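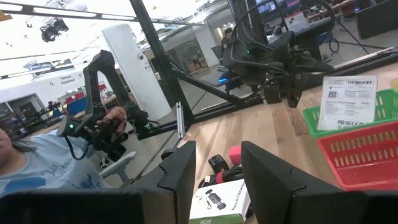 A view from near one robot's gripper, with a person holding a black leader arm at left and a second robot arm hanging over the table.

3 min read

A robotics group working under the project name Felska says it has found a cheaper way to teach two-armed robots to sort small household and office goods. The result, posted online in August as a preprint, is getting more attention than most papers of its size. A fair bit of that attention skips over what was measured.

The method goes like this. A person moves a leader arm by hand and the robot's arm copies the motion, while cameras record what happens at the table. Labs have been collecting training data this way for years. What Felska adds is a filter, called Rirkell, that scores each recorded demonstration and throws out the ones it judges hesitant or clumsy before the robot's control policy is trained on them.

According to the paper, a policy trained on the filtered recordings sorted items into the correct basket in nearly twice as many trials as one trained on the full, unfiltered set. It did so with less data, and the authors argue that collecting fewer good demonstrations is a better use of an operator's time than collecting a lot of mediocre ones.

That is a reasonable claim, and it may well be true. The evidence for it is thin.

The headline comparison rests on 13 objects, all of which appeared in the training recordings. When the team brought in items the system had not seen before, the gap between the filtered and unfiltered policies shrank to the point where the error bars overlap. This is reported in the paper, to the authors' credit, but you have to get to a table in the appendix to find it. The abstract says the method "improves sorting in cluttered scenes" and leaves it there.

Then there is the question of who was holding the leader arm. Eight operators recorded demonstrations, and two of them supplied most of the clips that survived the filter. Rirkell might be picking out good technique. It might also be picking out two people with similar habits, and a policy trained on consistent habits would be expected to behave more consistently whether or not those habits were any good. A simple check would be to train on those two operators' raw recordings with no filter at all and see how the robot does. The paper doesn't include that test.

Success was also defined generously. A trial counted if the object ended up in the right basket within the time limit, including after a drop and a second grab. Anyone picturing the system on a packing line would want to know how often it dropped things, and that figure isn't given. Neither is any breakdown by object, though the paper concedes that cables and soft items were "more challenging" than boxes. Rigid boxes are about as friendly a shape as a two-fingered gripper can hope for, and a loose cable is close to the worst. Lumping them into one average tells you little about either.

None of this has slowed down Vevik, a warehouse software company that helped pay for the work and holds an option to license the filter. Its website already describes the technique as "proven in real-world clutter". The trials took place at a table in a lab, under bright and steady lighting, with the baskets put back in the same positions each time. It's hard to see how that squares with the company's wording. Vevik did not respond to questions sent before publication.

The cost argument deserves a second look as well. The paper counts savings in hours of training data used, but the discarded demonstrations still had to be recorded by somebody before the filter could reject them. On the group's own numbers, the operators spent the same time at the table in either case. The savings are in computing, and for a policy this small, computing was never the expensive part of the labour.

Outside replication would settle a good deal of this. A separate group at the Obradović lab says it plans to run the filter on its own recordings, using four new operators and a different gripper. It has not said when results might be ready. The Felska team has released the filter's code but not the recordings — it cites the privacy of the operators, some of whom can be seen in the footage — so for now other labs can test the tool but can't rerun the experiment.

The preprint has not been peer reviewed.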